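From: Hülya Çınar
To: garham-knitters list
Date: December 26, 2025
Subject: Re: [garham-knitters] Steeks, and whether to cut mine

Beril Kurtuluş wrote:

> I have finished the body of the Adberg cardigan and it is now a tube.
> The pattern says to "secure the steek and cut." That is the entire
> instruction. I have been carrying the thing from chair to chair since
> October and I can't bring myself to do it. Has anyone on here cut a
> steek in superwash and lived? Also, is the sleeve chart wrong, or am I?
>
> Beril

Beril,

I have cut four steeks and cried over one, and the one I cried over was superwash. So yes, it can be done, but the usual cheerful advice about wool sticking to itself does not apply to you. Superwash sticks to nothing. It has been treated so that it won't.

What you want is a sewing machine and two lines of small stitches on each side of the center column. Crochet reinforcement is prettier and I love the look of it, but I'd only trust it on something hairy. My Uysal pullover was crocheted and cut six winters ago and hasn't moved. That yarn was practically still attached to the sheep.

Set the stitch length short, go slowly, and keep your hand flat in front of the foot so the fabric doesn't stretch. If it ripples, you are pulling. Run a line of basting in a loud color down the middle first, so you know where you are when your nerve goes. 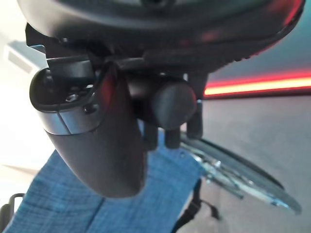
Black, charcoal and a little red.

Then cut. Small sharp scissors, good daylight, a piece of cardboard inside the tube so you don't go through the back as well. I know a woman who went through the back as well. She has a very nice vest now.

On the sleeve chart: it's you and it's also the chart. Row 69 has a decrease drawn on the wrong side of the seam stitch, and if you follow it faithfully the pattern jogs over by one all the way to the cuff. Witodel put out a correction, but they put it on the second page of the shop notice, under the holiday hours, where I suppose they felt it would be safe. Move the decrease one stitch to the right and carry on as charted.
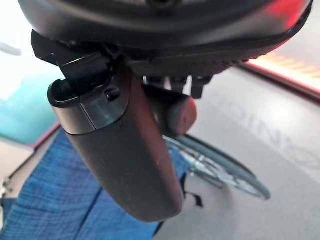

While I'm complaining about that pattern, the yardage is fantasy. It says 1,384 yards for the middle size. I bought 2,000 to be on the safe side and finished the second button band with a length I could have flossed with. I knit loosely, I admit, but not that loosely. If you are down to your last 3 balls and still have both sleeves to go, order more today and ask for the same dye lot. They will tell you dye lots hardly matter with the dark shades. Under a kitchen light they matter.

For the button bands, ignore the pick-up ratio in the pattern and try three stitches for every four rows. Theirs gave me a front edge like lasagna. Block the band before you sew on a single button — I didn't, and had to move all nine of them.

If you'd like company for the cutting, bring it over one afternoon next week. I have the cardboard, and the machine is already threaded in black. You'll need your own scissors, as mine have been used on wrapping paper by persons unknown.

Hülya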